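Fluninach 2 review: a motion and perception stack for two-arm table work

Fluninach is a software package for running one or two robot arms over a table. It covers the driver layer, the motion planner, object detection, a task editor and a recorder. Rilteck sells it, and a license costs $600 per workstation per year. The driver layer and the recorder can be downloaded free and used without the rest.

I have been using version 2 since December on a two-arm setup at Azevedo, where I look after the tabletop manipulation work. Before that we ran a planner and a detector that had been written separately and joined with a lot of scripts. The scripts worked, mostly, but only two of us knew how. Part of the reason for trying Fluninach was to have something a new person could start without asking.

Setup

Installation took an afternoon. The package itself is one download and one command. The rest of the time went to describing the arms. Fluninach wants a standard robot description file for each arm plus a second file of its own that lists grippers, cameras and anything fixed to the table. The second file has a graphical editor, but it loses your place every time you save, and I gave up and wrote the file by hand. The format is readable and the error messages give a line number.

Camera calibration is the best part of setup. You hold a printed board in view of each camera, the arm moves through a set of poses, and the software tells you when it has enough. It took 15 minutes for the whole table, including one restart after I bumped the board. Our old procedure took most of a morning. The fixed camera and the wrist cameras end up in the same frame, and the viewer draws them together so you can check for offsets by eye.

One warning for people with older lab machines: the viewer needs a decent graphics card. On our spare desktop it opened, drew the table, and then froze when I turned on the point cloud.

Perception

The detector takes color images from any number of cameras and gives back labeled masks and poses. You can type in a list of object names, or you can show it each object from several sides and let it build a model. Typed names are quicker. Shown models are more reliable, and for grasping I would use them every time.
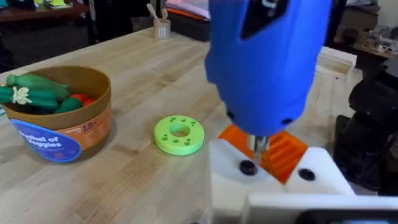 Wrist camera view: toy vegetables in their basket, with the green ring on the table beside it.

Toy vegetables are a fair test, as they touch each other and stick out over the rim of whatever they are in. With typed names, Fluninach merged the two long green ones into a single object about as often as it kept them apart. With shown models it separated them nearly every time, and the pose estimate was good enough to pick from. The red ones sit lower in the pile and it was less sure of those. It does report a confidence value for each object and you can set a floor on it, so an uncertain tomato gets skipped and tried again from another angle.

The green ring was easy for the detector and awkward for the grasp generator. By default Fluninach proposes grasps across the full width of an object, and a ring with a hole in the middle can also be held by one side of the band. There is a setting called "allow interior contact" that fixes it. It is off by default and I found it in the forum, not the manual.

Wrist cameras have a particular problem, which is that the gripper is always in the picture. On our units the blue housing, the orange piece and the white body take up a good share of the view. Fluninach has a self-mask tool where you paint over the robot's own parts once and it ignores them from then on. It works. The catch is that the mask is a still picture, so if you change a finger or a mount you have to paint it again, and there is no warning when the mask is out of date. I lost half a day to an old one. The detector kept reporting a phantom object hanging in space next to the gripper, and the planner kept politely going around it.

Clear plastic is still poor. We keep a clear round piece on the table and the fixed camera misses it far more than it finds it. Rilteck's notes say transparent objects are not supported yet, so I can't hold that against them much, but you should know it if you work with labware.

Planning and control

The planner treats both arms as one system. You can ask for a motion on one arm and it will check it against where the other arm is and where it is about to be. You can also ask for a joint plan, where both arms move at once and keep a set distance between them.
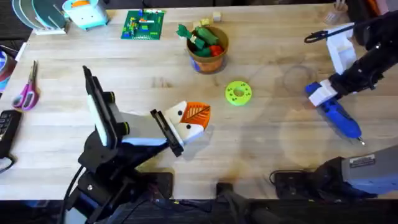
Tharushi Sultana

Tool handling is where this matters most. A held object becomes part of the arm for collision checking, and Fluninach does this automatically once the gripper closes on something it has a model for. For a tool with a narrow metal tip, you can mark the tip as a keep-away zone with its own margin. I set a wide margin on the blue tool, and the planner kept the tip clear of the other gripper and whatever was in it through every handover and regrasp I tried. For a soft object such as our bird-head toy, the attached shape is a rough guess. It doesn't know the toy squashes. You can shrink the shape by a percentage, which is crude but did the job.

Planning times are fine for single-arm moves. You press the button and the path is there. Joint plans are slower, and they vary. Most came back quickly enough that I didn't look away. A few took so long that I assumed it had hung. There is a timeout you can set, and when it hits the timeout it tells you which pair of links was the trouble. I wish it did that for every failure. The other common failure message is "no valid goal", and it covers everything from an unreachable pose to a typo in a frame name.

Cables are not modeled at all. Both of our arms have cables that loop out from the wrist, and the planner has no idea they exist. Anselmo Puma, who shares the table with me, added a fat invisible cylinder along each wrist in the description file, and we both use that now. It makes some poses unreachable that would be fine in real life. I would like a proper answer from Rilteck on this one.

The low-level control loop runs at 1000 Hz on the real-time kernel. On a stock kernel it drops to whatever it can manage and prints a note in the log. Motion is smooth either way at the speeds we use. Force limits are set per task, and they are respected: I put my hand in the way of a slow move several times with the limit set low and the arm stopped and backed off each time. Please still use the stop button that came with your arm. 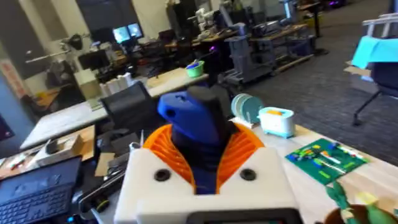 The task editor is a list of steps with conditions, and it is the part of Fluninach I use least. Simple jobs go together quickly. Pick this, place it there, if the pick fails try the next grasp. Once you need a loop inside a condition the list gets long and the indentation is hard to follow on a normal screen. Everything in the editor can also be written in Python, and the Python side is well laid out. Function names say what they do and the examples run. After the first two weeks I wrote all my tasks that way and used the editor only to show them to other people.

Recording and playback

The recorder saves camera streams, joint states, gripper commands and planner events with one clock. I have 714 recorded runs on disk now, and I haven't found one where the streams were out of step. You can scrub through a run in the viewer and see what the detector saw, what the planner was asked for and what the arm did. When a grasp fails I go there first.

You can also replay a run against a newer version of the detector with no robot connected. I did this when version 2.1 came out and found that it was better on the vegetable pile and slightly worse on small plain blocks. That was useful to know before changing anything on the real table.

Files are large. There is a compression option but it is all or nothing, so you can't keep the wrist cameras sharp and squeeze the fixed one. Export to the open format went without problems. The older export, kept for users of Urkosau (Rilteck's previous product), drops the planner events and doesn't say so.

Support and documents

The manual is accurate but thin. Each setting gets one sentence, and for half of them I needed three. The forum makes up for some of it. I sent two tickets. One, on a gripper driver that reported closed when it was open, was fixed in the next release. The other asked about marking wrist cables as flexible parts, and the reply was that it had been noted.

Who should buy it

If you have one arm and a single fixed camera, the free driver layer and recorder may be all you need, and I would start there. If you have two arms in one workspace, the joint planner alone is worth the license price to me. It replaced the part of our old setup that broke most often. Groups working mainly with clear objects, or with long cables that really must be planned around, should wait and see what the next version brings.

We have renewed for the year. I am keeping the old scripts on a backup drive until the self-mask tool learns to check itself.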